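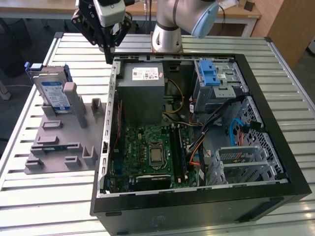 2 min read

Review: Asaleck open day, Junville
13 November 2021

I have taken apart a fair number of old PCs in my life, mostly on the kitchen floor and mostly with the wrong screwdriver. So when Asaleck opened its Junville shop to the public to show off Adoser, its computer teardown cell, I drove 42 miles to watch a machine do my hobby for me.

Admission is free. Coffee is 2 dollars, and tastes like a good argument for bringing your own.

The setup is smaller than the flyer led me to expect. One arm, one gripper, one slatted aluminum bench. The tower lies on its side with the panel already off, and a gray fixture plate next to it takes the parts. I liked the plate more than I liked the robot. It has posts and slots and molded pockets, and a 3.5-inch drive stands up in it, tray and all, as tidy as toast in a rack. I would pay money for one at home.

Yolanda Delacroix ran the demo and did not oversell it, which I appreciated. The cell is slow. It took most of our session over one drive, pausing above the case now and then like a man trying to remember why he walked into the garage. Cables are the hard part, she told us. Looking at the tangle of yellow and black coming off the power supply, I felt some sympathy for the arm.

A fellow behind me asked what happens with a stripped screw. "We get a person," she said. Best answer of the day.

Ynyr Maddocks gave the sales talk afterward. It ran 60 minutes and had a great many arrows in it. Skip that and go look at the bench again.

Good: you can stand close, ask anything, and stay as long as you like.
Less good: 200 folding chairs, all set out for the talk, none near the demo.

Four stars out of five. The next one is in June, at the Villanueva site, and I'll go if they fix the coffee.

Contact | © 2021 | Back to top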